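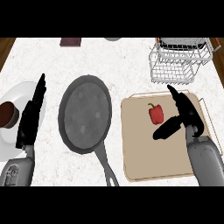
Figure 4. Rendered view of a marble countertop with two robot arms and a white plate.

4.2 Written Instructions and Requests for Clarification

The second analysis concerns the form in which jurors received the judge's instructions on the law. In Jovell County, the instructions are read aloud and a printed copy goes into the jury room. In Rorkura County, they are read aloud only, and a jury that wants any part of them again must send a note to the judge. Both courts use the same pattern instructions for the offenses in our sample, so differences in wording between the two counties are limited to case-specific insertions.

We received 823 post-trial questionnaires. Of these, 600 contained a complete answer to every item on the burden of proof and the elements of the offense, and only these were scored. Incomplete questionnaires were kept for the descriptive items on deliberation length and foreperson selection (Section 4.4). Free-text answers were transcribed with Eltix and coded under the Rweyemamu scheme, which separates errors of rule from errors of application. An answer stating that the defendant must prove self-defense, where the instruction placed that burden on the prosecution, is an error of rule. An answer that states the burden correctly but treats an undisputed fact as contested is an error of application.

Jurors who had the printed copy made fewer errors of rule. Errors of application did not differ between the counties in any of the models we ran, including those that controlled for trial length and prior jury service. This pattern is consistent with the view that a printed text helps jurors recall a legal standard but gives little help in fitting the standard to the evidence.

Instruction length also mattered. For sets longer than 500 words, the gap in errors of rule between the counties widened. For shorter sets it was small, and the confidence interval included zero. Notes to the judge were more frequent in Rorkura County, and most asked for a definition to be repeated. In Jovell County, the notes more often asked how two instructions related to each other, a question that judges generally answered by directing the jury back to the text.

Assignment to county was not random, and local practice differs in other respects, among them the time allowed for closing argument. The estimates should be read as associations. Section 4.3 repeats the analysis with civil trials excluded.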